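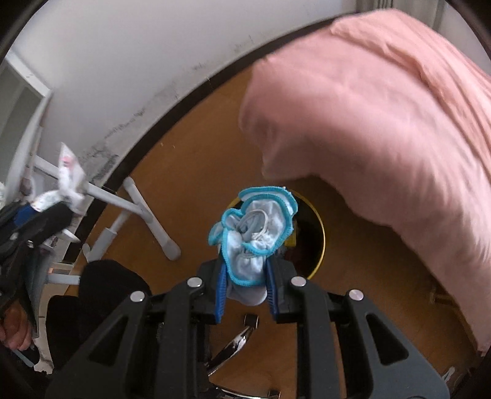
Stiltby > People > At Home

Print | E-mail

Zineb Ezzat loves a scalloped edge, and she'll stitch one onto anything that holds still! "Turquoise on pale blue makes me so happy," she says. Her sewing room is tidied every Friday, floor first. "Small cloths get lost under the big stuff, so I pick those up before I fold a single blanket." And scraps? "I kept 300 once. Never again!"

Related
Tarek Filali on mending sheets
Lamrani yarn swap returns in October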